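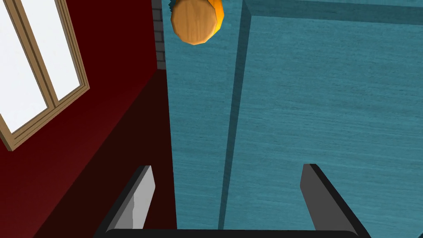

PORNSTEAD, October – Wanden today put out the setup and upkeep routine for Pinside, its simulated two-finger gripper cell, after a full rework of the wrist view and the finger zero.

The short version: check the sim cell like you'd check a real one. Before every batch. No skipping.

"People treat a rendered gripper like it can't drift," said Misaki Hirose, cell lead at Wanden. "Somebody edits a config, the finger zero moves a hair, and you lose a whole night of runs."

What's in the routine:

Fingers to full open first. Both tips in the wrist view, base bar along the bottom edge. If one side sits higher, stop and reload the gripper file.

Zero next. Close slow, read the gap, open again. Repeat 7 times. Any reading off by more than 2 percent, redo the zero.

Then the step check – jog down over the raised block, then over the low strip beside the wall. Contact heights have to match the scene file. This is where most of the old faults showed up, a collision mesh left behind from a earlier build.

Lighting last. Dark wall stays dark. Don't brighten it to make the picture nicer.

Full pass takes some 16 minutes. Vandana Rastogi, who wrote the repair notes, logged 87 faults on the old setup and sorted them by cause. List is included, with the fix for each. Mostly bad zeros and stale meshes.

"Reload before you retune," Rastogi said. "I wasted alot of evenings doing it the other way."

Hayashi will run the same routine on its own copy of the cell. Results to follow.

Routine, fault list and config files are available now to all Pinside users on request.

Press contact: Hipólito Bravo, Wanden press desk, Pornstead. Mornings are best.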